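September, bench notebook, parts table. Started 2:20 pm, writing this standing up so excuse the hand.

Sorting job for the Catacutan order carried on. Stock sheet says 1,266 pieces all told across buttons, contact blocks, relays and caps. Not going to check that figure today. Today was only getting the table and the bins into a state where we can stop arguing about what lives where.

Paper. Kraft paper still the best cover we've tried. Better than the gray mat from Brustum, which curled and let the small stuff skate under the edge. Paper has a buckle in it though, seam as well, and the tape won't lie down over it. Smoothed it twice, came back twice. Leave it. When we re-cover, cut one long sheet, clamp the near corners FIRST and then tape. I did it the other way round in spring and have been paying for it since.

Tape. Blue painter's. Lines aren't dead straight and don't need to be, the cells are for saying "put it in the second one down" and not for measuring. Genalyn wants letters on the cells. Fine by me, pencil only, no marker on the paper please.

Bins. Blue open-front ones. White liner on the floor of each, keeps cans from rolling and you can see a dropped screw on it. Liner cut a bit short in a couple of the Utmont ones, recut when there's time. Keep the open side toward whoever is picking, obvious but I've found them backwards.

Caps. Electrolytics get their own bin, no exceptions. Lay them down, don't care which way they point as long as you can get at the printing. Anything with a bulged top goes to Gladys, not back in the bin. Leads get bent if they're under a relay so NO relays on top. Wrote that in capitals last time too.

Buttons. E-stops are the bulky ones and eat the space. Mushroom heads catch on everything. Tried them at the back of the bin with the smaller switch bodies tucked next to them, that works ok for grabbing by color but you lose the contact blocks behind. Contact blocks should realy be seperate. A lone one in a bin looks like an empty bin from across the room, Trinidad nearly took one away for washing.

Small mixed stuff (the colored bits) all heaped in one bin for now. Not sorted. Will want 3 bins at least, maybe small dividers. Ask Ariel if the Vindness dividers ever got returned, we lent 20.

Label holders on the fronts, clear ones. Nothing worth writing till the split is settled. Do caps first, they aren't going to change.

Side shelf needs a tidy, separate job, separate day.

To do
- recut liners
- one sheet of paper, long enough this time
- pencil letters on cells
- contact blocks out of the button bin
- dividers??
- stock sheet: split the "switch, misc" line, it's hiding 2 different part numbers
- new roll of tape

Table and bins, this session:
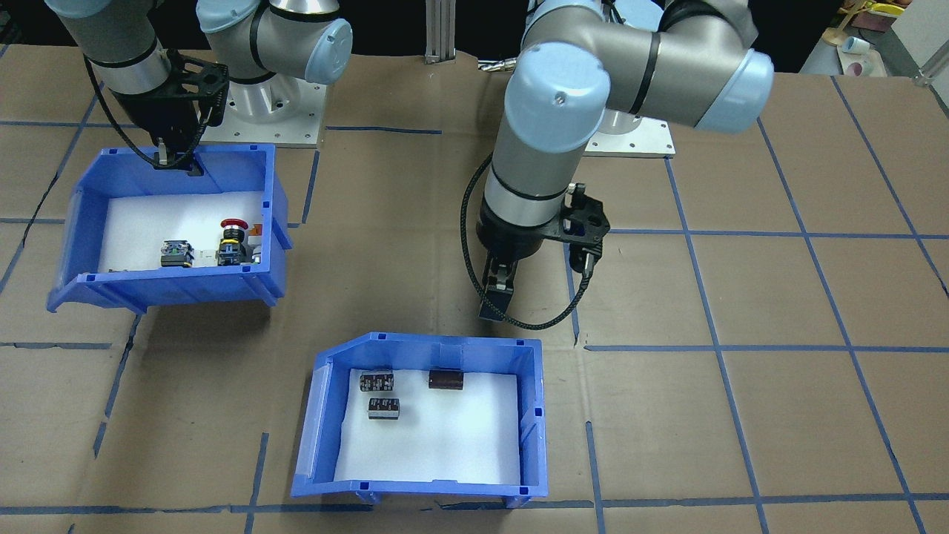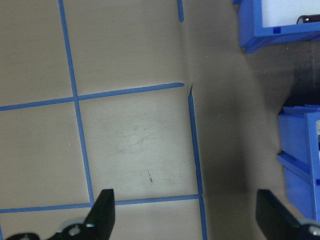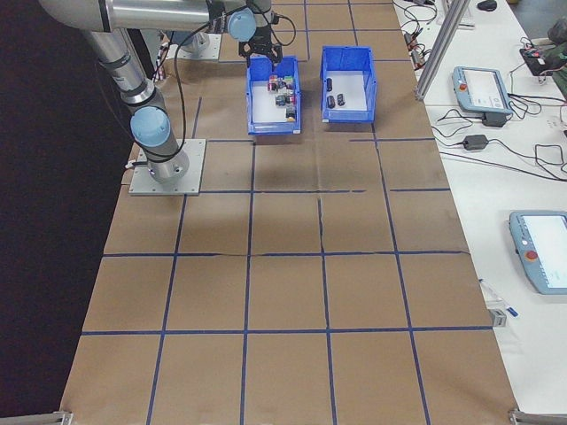
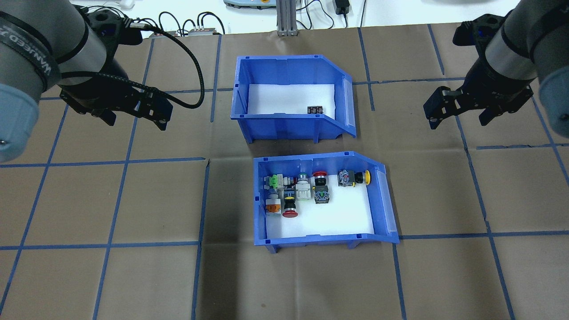

Marisol Pacheco: read this over, agree on nearly all of it. Contact blocks out of the button bin yes please, I've been saying so. I'd go further and keep the blocks by type, normally open in one and normally closed in another, because once they're mixed you're turning every one over to read the side and that's where the time goes. On the caps, can we split by voltage before anyone prints a label? Otherwise we print them all over again. And I have the Vindness dividers, bottom drawer under the crimp tools, never got used. They're a bit wide for these bins but they trim with snips. Will bring them over after lunch.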